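Hand-held gripper kits for collecting demonstrations – is the Guso pair worth it?

Posted in Robots and Automation > Kits and Services

We are a small team looking at hand-held grippers for recording tabletop tasks: tidying, putting books straight, moving ornaments. We have an arm already but teleoperating it is slow, and we would like people to do the jobs by hand and train from that.

The two offers on my list are the Guso two-hand kit and the recording service from Dravness, where you send them a task list and they send back the data. Guso say their kit is good for 3,000 recordings before the finger pads need changing. Dravness quote for a minimum of 200 recordings per task, which is more than I want for a first try.

Has anyone used either? I mainly want to know how long setup takes, whether the tracking holds up when both hands are close together, and what breaks first. We would be using it in an ordinary office with mixed lighting, no special room.

wrenfield_lab

2 replies

Akanda_bench

Go with the kit if you have people to do the recording. The service is fine but you lose control over how the task is done, and if you change your mind on the objects you pay again.

tallow56

We bought a kit last August and have used it most weeks. I can't speak for Dravness.

Setup took us a morning, most of it spent on calibration. The instructions have the two steps for the marker cube in the wrong order. Fit the cube first, then the camera mount, then calibrate. If you take the cube off for any reason you have to calibrate again, so leave it on when you pack up.

Tracking with both hands close together is all right as long as one cube doesn't hide behind the other hand. Ours dropped out most often when people crossed their wrists. We ask them to work side by side and swap hands for anything in the middle of the table.

Our longest run so far was 1,056 recordings of one tidying task. After cleaning out the ones with lost tracking or a bumped camera we still had plenty to train on. The finger pads were worn at the tips by then but still gripped. I would not count on 3,000 if you handle anything with a rough surface. The first thing to break was a cable clip, and a spare from a hardware shop did the job.

Lighting was less of a worry than I expected. We work in an open office with pendant lamps and windows down one side, and only low sun gave us trouble.

For objects, start with a few that don't need much squeezing. A thick hardback is a good test of grip width – try it flat and then at an angle. A vase of artificial flowers is harder than it looks, as the stems get in the way of the view.
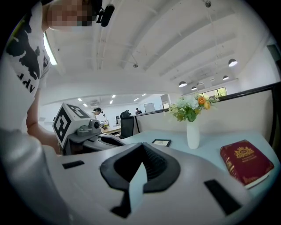
tallow56

Two more things on cost. The pads are sold in pairs and the postage is the same for one pair or several, so order extra with the kit. The Clostent software that reads the files is a separate licence, and the free version stops at 199 recordings per project. You can split a job over several projects but the exports then have to be joined by hand, and the numbering starts again in each one.

If the budget is tight I would do one task on the free version before paying for anything else. Keep the same two people on it for the first batch, then bring in others. Our early data was a mess with everyone taking a turn, each holding the grippers at a different height.

Happy to post our calibration settings if you get the kit. Say which firmware it came with, as the older one uses a different file layout.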